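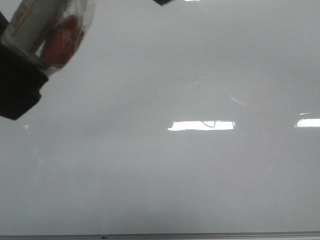
Why does a gripper that closes correctly on a steel block let a plastic bottle turn in the fingers?

The block has two flat faces and the bottle has none. Two flat fingers closing on a cylinder touch it along two thin lines, and friction along those lines has to resist the whole turning moment of the bottle about the grip. If the centre of mass sits some way along from the fingers, that moment can exceed what the pads will hold, even when the grip is easily strong enough to carry the weight.

## Session 8: Gripping round containers

Shared workshop course, bench arm build. These notes assume your arm moves under its own controller and that the finger travel has been set. If it hasn't, go back to the session 7 sheet before connecting the gripper supply.

### 8.1 Weight and moment

For a container of mass *m* held with its centre of mass a distance *d* from the centre of the pads, and with its axis horizontal:

- weight: *W = mg*
- turning moment at the pads: *M = Wd*

With the axis tilted at an angle *θ* below the horizontal, the moment becomes *M = Wd* cos *θ*. A container hanging straight down from the pads has almost no moment, and one held level has the most. Liquid contents move as the tilt changes, so *d* is not fixed. Work out the worst case with all the liquid at the far end.

Worked case: a container of 0.25 kg, held 85 mm from its centre of mass, axis level.

*M* = 0.25 × 9.81 × 0.085 = 0.208 N m

At a tilt of 60 degrees this falls to 0.104 N m. Many of the faults logged as "slipping" last May were rotations. The bottle stayed in the fingers and ended up at a different angle from the one the program expected.

### 8.2 Pads

The Lamont fingers are supplied bare. Three changes help, in the order you should try them:

1. Add a soft pad. A compliant surface spreads the contact from a line to a strip.
2. Cut a shallow vee in the pad. This gives four lines of contact in place of two and also centres the bottle.
3. Lengthen the pad along the bottle axis. Resistance to tilting rises with pad length for the same closing force.

Raising the closing force comes after all of these. A thin-walled bottle flexes, the finger position then reads narrower than the true diameter, and the controller may report a missed grip while still holding the part. Davina Matheson's pad drawings are in the course folder. Check the hole spacing against your own fingers, as the two batches differ.

### 8.3 Setting the closing force

The Enora driver takes a current limit as a raw number. On the course units the setting for a rigid part is 2,680. Do not use that value for plastic. Start at a quarter of it and go up in steps until the container can be lifted and held level without turning. Record the value and the container together - a figure without its container is no use to the next group.

Wait up to 8 seconds at each step before going on. Soft pads creep, and a grip that looks sound at first may let go slowly.

### 8.4 Bench surface

A polished table top reflects the overhead lights. This matters for anyone using the Ostov vision board to find the container, because a strong reflection can be picked up as a bright-edged object. Either reduce the exposure until the reflections no longer saturate, or mask those regions in the settings file. Masks have to be redone whenever the lights or the bench are moved.

A clear plastic part is a poor target for the same reason. Locate the container by its label or by coloured contents and work out the end position from the known length.

### 8.5 To do before session 9

- Measure *d* for two containers, one part filled.
- Calculate *M* for each at 0, 30 and 60 degrees.
- Find the lowest current setting that holds each one level.
- Note any change in angle during the lift, measured against the bench.

Results go to Halina Czerwiński on the usual sheet. Groups still waiting for vee pads should use flat ones and say so in the remarks column.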